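Hoketti two-finger gripper: one month on the arm

I bought the Hoketti to replace the Rornby that came with our arms, mostly out of spite. The Rornby is a fine gripper if everything you own is a cube. We work on table setting, and very little of a table setting is a cube.

Mounting took 15 minutes, plus a trip to find the right hex key, which the box does not include. The manual says "see diagram." There is no diagram. Kátia Falcão, who shares the bench with me, got it talking to the controller before I had finished complaining, so I'll call setup easy.

The good first. Force control is much finer than on the Rornby, and you can change it in the middle of a grasp without the fingers slamming shut like a screen door. I ran 60 picks with thin plastic cups and crushed two. The old gripper crushed so many that we started buying the party pack.

Flatware is another matter. A fork lying flat on a smooth tabletop is still the hardest object in the house, and the Hoketti scrabbles at it like a raccoon at a locked cooler. I got 30 percent on forks and a bit better on spoons. Steel plates are fine if you come in at the rim and don't rush.

Cabling is the sore spot. You need a long slack loop down the arm or the wrist joint will find the cable and pull. Letness sells a clip kit that ought to have come in the box. I bought it and resented it.

Cups are where the thing earns its keep. It will hold one well off vertical without dropping it, and the rim stays round.
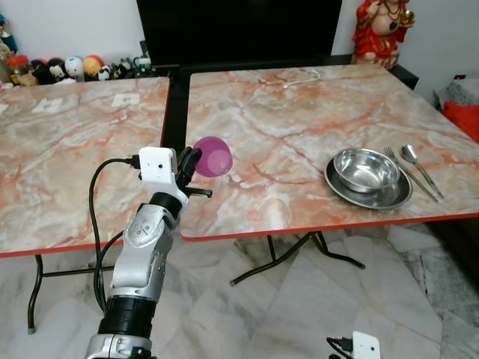

Purple cup, tilted, at the corner of the right-hand table. Plate, bowl, fork and spoon are already out.

At $2,000 a side, a two-arm rig gets expensive in a hurry. Guadalupe Arellano asked whether we could put the Hoketti on one arm and leave the Rornby on the other. You can, but then you are tuning two sets of grasps, and one of them will be for cubes.

Four stars. I took one off for the hex key and would take off another for the forks, but I can't pick them up by hand very gracefully either.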